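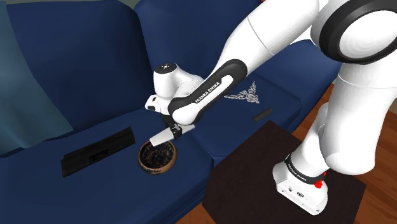 I've been knitting long enough to have opinions about needles, and for years my opinion was that fancy interchangeable sets were a waste of money. Then my sister-in-law Suha Karaki handed me her Fokska set at a family lunch and I didn't want to give it back. I bought my own in March and have used it nearly every evening since, always in the same spot, in the corner of a big, soft sofa with tall back cushions. If you've ever knitted on deep seats like those you'll know the problem: your elbows sink, long straight needles jab the cushion on every row, and dark navy upholstery swallows a dropped stitch marker whole. Short tips on a flexible cord fix most of that, and these are the best ones I've tried.

What you get

The set comes in a zip case with nine pairs of tips, four cords, end caps, and two little tightening keys. It cost me $80. The tips are birch, sanded very smooth, with the size burned into the base of each one. I love this! My old metal ones had the sizes printed on and every one of them rubbed off, so I was forever poking them through a gauge card.

The cords are where I expected trouble. I've had cords that kept the curl from the package no matter how much hot water I dunked them in, and I've had cords so floppy they tangled with the yarn. Fokska's relax after a minute or so in your hands and stay relaxed. The longest one, 47 inches, was long enough to hold an entire top-down sweater body with the sleeves on scrap yarn, and I could lay it flat and try it on without taking anything off the needles.

The joins

Everybody asks about the joins. On mine they're smooth. I ran a very splitty cotton over them for a whole summer tank and it snagged twice, both times on the 6 mm tips, which have a hair of a ridge on one side. I rubbed it down with a nail buffer and haven't had trouble with it since.

They do unscrew if you're lazy with the key. I finger-tightened a pair once (I was watching a movie, I was comfortable, the key was in the other room) and lost eleven stitches of a lace edging on a decrease row. My fault entirely, but worth knowing. Use the key, give it the quarter turn, and they hold. I keep one key in the case and the other on my house keys.

How they feel on different yarns

Wool is where they shine. There's just enough grip that stitches don't slide off when you put the work down, and the points are sharp enough for cables and for picking up along a neckline. My current project is Érica Bragança's Cavalcanti cardigan, which has a twisted rib you work on every round of the yoke (well, every row, if you're doing the steeked version wrong like I did the first time), and I've had no sore fingertips from it. That pattern is a joy, by the way. Clear charts, a proper schematic, and pockets that are big enough for a phone.

Alpaca is fine. Cotton is a bit slow. With anything sticky like mohair I go back to metal, and that's true for me with any wooden needle. If you knit mostly laceweight mohair, get something slicker.

Compared to what I had before

My previous set was a Timik, metal, cheaper, and I don't want to be mean about it because it got me through a lot of hats. It's faster on cotton, no question. But the cords kinked within the first year, and the tips are noisy - that clicking carries right over the television. The wooden ones are close to silent.

Complaints

The case is too small. Once you buy a couple of extra cords, the zipper strains at the corner. I moved mine into a Plerivico roll, which has a flap that folds over the top so the tips can't slide out in a bag.

The smallest size in the set is 3.5 mm, so sock knitters are out of luck unless they buy the smaller tips separately, and those need their own thinner cords. I wish that were printed on the package. I ordered the tips, then had to order again for the cords and pay shipping twice.

Extra cords are also pricey for what they are. I've bought two and I want two more.

Would I buy it again? Yes, and I sort of have - I gave a set to my mother for the holidays and she's already cast on a blanket. If your hands get tired or you do most of your knitting sunk deep into a couch, try to borrow a pair for an evening. Four and a half stars, half off for the case.

Posted 2024-01-02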